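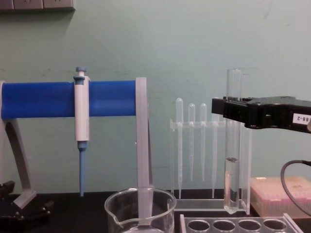
Grernuvstead reports 16 for 16 on test tube placement, and I'd like to slow down before we all forward it to our department heads.

The claim comes in a methods note out of the Harport lab, dated 06/10/2026 and signed by Rizal Liew. The task is one most of us have handed to a summer student: take a glass test tube with some clear liquid in it and put it in a clear rack without spilling or cracking anything. Two arms share a bench with ordinary wet lab gear, and the controller, which they call Flolimia, was trained on 282 demonstrations recorded by people driving the arms by hand. The final evaluation was 16 attempts. Every one of them counted as a success.

I have read the note twice and the appendix three times, and I come away liking the method more than the number.

First the method, because there is something in it. Clear objects are miserable for robots. Depth sensors shoot straight through glass or come back with garbage, and a clear rack against a plain wall gives a camera very little to hold on to. The usual fixes are to paint the labware, tape markers on it, or cheat with a fixture that puts everything in the same spot to the millimeter. Liew's group did none of that. Flolimia works from plain color video and learns where a tube is from its edges, its highlights, and the way it bends whatever is behind it. They also kept the distractions in. There are plastic transfer pipettes hanging in their own clear rack, a beaker, a hanging micropipette, all the stuff that looks like a tube if you squint. A lot of groups clear the bench before filming, and the results tell you about a cleared bench.

The second idea is what they call late commitment. Most controllers of this kind pick a target hole early and drive toward it. Flolimia keeps several candidate holes alive until the bottom of the tube is close to the rack and only then settles on one. If the tube has shifted in the grip on the way over, it can correct for that before choosing. On paper that sounds obvious. In practice people have had trouble making it work without the arm dithering, and the trick here (a small penalty for changing its mind, which grows as the tube comes down) is simple enough that I expect to see it copied.

Now the number. 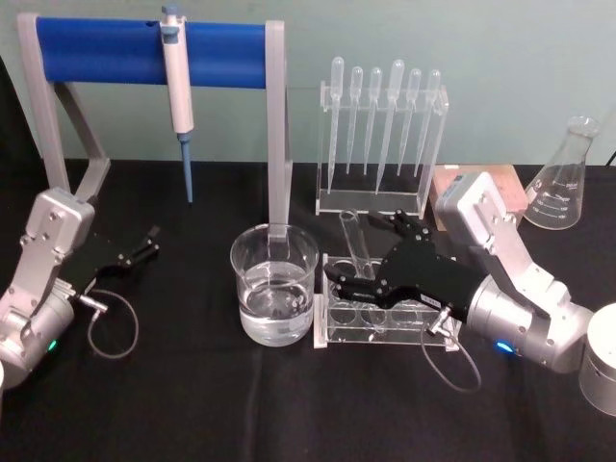
Sixteen attempts is not many. If the true success rate were nine out of ten, you would still get a clean sweep of 16 almost one time in five. Run the same test at several labs with a decent but flawed system and somebody is going to write that abstract. The note gives no interval around its 100 percent, and it should. A standard one would run down to around 80, and a robot that fumbles glassware one time in five is not something I would leave alone overnight.

Then there is the question of what counted. The success rule is on the second page of the appendix: the tube is in a hole, upright, and released, within the time limit. Regrasps are allowed. So are pauses. Contact with the rim of the rack is allowed as long as the tube ends up where it should. The note doesn't say how many of the attempts needed a second try at the grasp or knocked the rack on the way in. I asked Liew, who answered quickly and politely that those events "were not scored separately" in this round. Fair enough, but that's the part I would want to know. Anyone who has racked a few hundred tubes knows that the bump you get away with today is the broken tube next week.

The start positions bother me too. The appendix says the rack was moved between attempts, but it was moved among 4 marked positions, and all of them appear in the training demonstrations. The same goes for the lighting, the wall, and the table cover. For a method whose whole pitch is reading glass from the way it bends the background, testing against one background leaves out the experiment I most wanted to see. Change the wall to something busy, like a shelf of reagent bottles, and run it again. I would gladly trade the perfect score for a worse one with a new background in it.

I also can't tell how much work the second arm is doing. The title says "bimanual" and the hardware certainly is. But the racking task as described can be done with one hand, and the appendix lists no step that requires the other. It may be that the demonstrations include other tasks where both arms matter. If so, the note should say which of the 282 are which, because a policy trained on 282 tube placements and one trained on a mix are different claims.

For comparison, the Raju group's racking paper in March reported a much less pretty figure, and people were a bit sniffy about it when it came around on this list. They tested with tubes and racks that had never been in training, published every failure on video, and sorted the failures by cause. I learned more from their misses than from this clean sheet. Both papers can be right. They are measuring different things, and the headline numbers should not be set side by side, which I have already seen done in two slide decks.

None of this is an accusation. The Harport people wrote down their rules, which is how I can complain about them, and the reply I got was friendly. Liew says a longer run is planned, with contact events logged and at least one new background. The demonstrations are supposed to be released along with it. No date was offered.

Until then, my advice to anyone pricing arms for a teaching lab or a sample prep room on the strength of this note is to wait. Ask any vendor who quotes it how many trials, how many regrasps, and whose rack. If you want to try the late commitment idea on your own setup, the penalty schedule is in the appendix in enough detail to reproduce, and I would like to hear from anyone who does. Send failures as well, please, with the count of attempts. Replies to the usual address and I'll print what comes in.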